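Workshop notebook, Nistine building, long room
Thursday, entry begun 9.40 a.m.

Purpose of entry

To record the state of the long table and the adjoining storage before the Arkis sample sets are moved in, and to set down the rules for personal items that were agreed at Tuesday's meeting but not written anywhere. The previous entry on this matter dealt only with the shelving and should be read together with this one.

Long table

The table was refinished in December by Wusturwood. The top has kept its gloss and the brown has evened out under use. It remains the only surface in the room long enough for the full layout, and it is therefore also the surface on which everything else tends to be put down. The present rule is that bags go on the hooks in the corridor and drinks go on the window ledge. Neither part of the rule is being followed consistently.

The notebook is to stay open at the near end of the table during working hours so that entries can be made as things are moved. A fresh spread was started this morning. The water bottle and the red Puma backpack further along are personal items and come under the rule above.

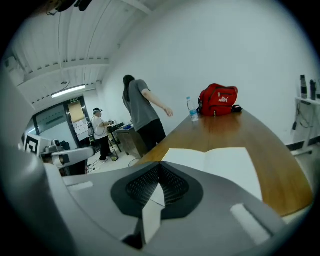
Osvaldo Andrade objected to the part about bags. The corridor hooks are too low for a full backpack, he wrote on the draft, and anything hung there ends up on the floor by lunchtime, so either raise the hooks or give people a marked strip of the table. He would accept the rule on drinks as it stands.

The objection is reasonable. The hooks will be measured and a new height proposed. Until that is done, one bag at a time may be left on the table, at the end away from the notebook, closed and with its straps tucked under. Bags are not to be placed on the grey cabinet, which is reserved for loose paperwork awaiting filing.

Finish and cleaning

A damp cloth only. The product left over from the Sepúlveda benches is not suitable for this top and has been removed from the cleaning cupboard. The floor bin should be emptied at the end of each day by whoever signs the last entry.

Two points left over from the December work:

The Wusturwood invoice came to $3,025 against an estimate of $3,000. The difference was for a second coat at the near end. Ruoxi Tian has the paperwork and has asked that it be filed with the furniture records and kept out of the general expenses folder.

The finish is under warranty for 19 months. Any mark that does not come off with the cloth should be entered here with its position along the table, and no attempt made to sand it.

Wooden cabinet

The cabinet with the dark brown top and panelled sides stays where it is for the present. Moving it would free some floor, but the aisle beside it is wide enough for a person to stand and turn, and the Arkis sets will be easier to sort if there is a second surface at hand. The top may be used for sorting during the day and should be cleared before the lights are switched off.
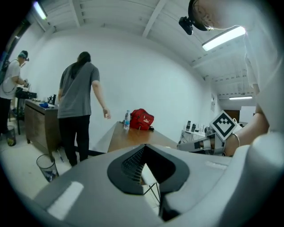
Outstanding

Measure corridor hooks and propose a new height (Andrade).
File Wusturwood invoice and warranty letter (Tian).
Order 5 label holders for the cabinet, same pattern as those on the shelving.
Confirm with Arkis whether the sample sets arrive boxed or on trays. If on trays, the table will need its felt covers, which are still at Sepúlveda.

Entry closed 11.15 a.m. Next entry when the hooks have been measured.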